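Sisoto Opens Year-End Cleaning Week at Ludinton Workshop

Tuesday, December 24, 2024

Sisoto has begun its year-end cleaning of the shared workroom at Ludinton, the company's facilities office announced this morning. The work covers benches, storage trays, tray liners and floor areas, and will be completed before the room returns to its normal schedule in January.

The cleaning is being coordinated by Raili Riihimäki, facilities manager, together with Gilles Lemaire of the workroom staff. Employees who use the room have been asked to remove personal items from the benches and to label any tray whose contents must be kept in their present order.

"The trays are the part of the room that gets the most use and the least attention," Ms. Riihimäki said. "Small parts leave dust and grit in the pattern at the bottom, and it stays there until somebody takes a sponge to it."

Under the procedure issued to staff, each tray is emptied, wiped with the soft side of a damp sponge, and dried before anything is put back. The scouring side is reserved for marks that do not lift on the first pass. Gloves are to be worn throughout, and a clean pair is to be used when handling the liners. Flexible liners and mats are lifted from one edge, folded back, and wiped on both faces. Liners that have cracked or no longer lie flat are to be set aside for replacement.

Sponges are to be replaced after 9 trays, or sooner if the scouring layer has begun to separate. Used sponges go into general waste and should not be left in the sinks. 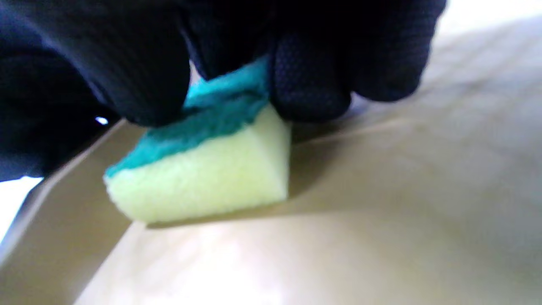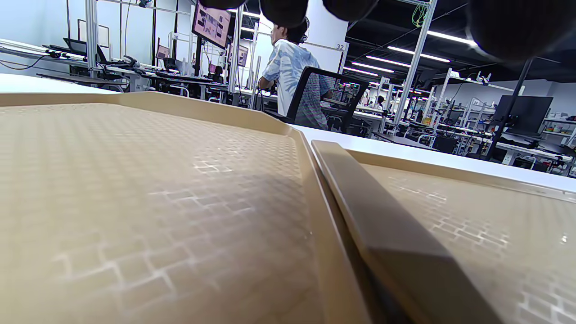
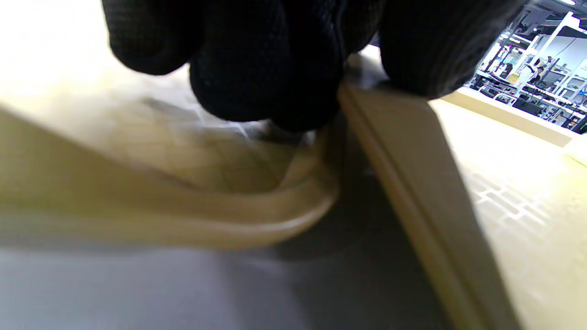

Work at Ludinton: a sponge in a gloved hand, first; beige trays with the workroom beyond, second; a flexible beige sheet being folded back, third.

The replacement of worn equipment will be handled separately. Florian Pruvost, who oversees purchasing at Ludinton, confirmed that an order for 300 liners has been placed with Rumico, the site's regular supplier. Delivery is expected in January. Until then, staff who need a replacement liner may draw on the reserve stock kept in the supply room, with a limit of 2 per person.

Desks and screens are not included in the general cleaning and remain the responsibility of the people assigned to them. Cables may be moved to allow a bench to be wiped but should not be unplugged without the agreement of the person working there. Questions on this point should be directed to Ramesh Negi.

The workroom will stay open during the cleaning, although individual benches may be unavailable for up to 4 hours at a time. A notice will be placed on each bench before work starts. Staff with urgent tasks -- in particular those preparing shipments for the Lu project -- may ask Mr. Lemaire to have their bench done first or last.

A final check of the room will be carried out by Zakhar Hladun, safety officer, who will also review the storage of cleaning products. His report will be sent to all departments, and a copy will be available from the facilities office on request.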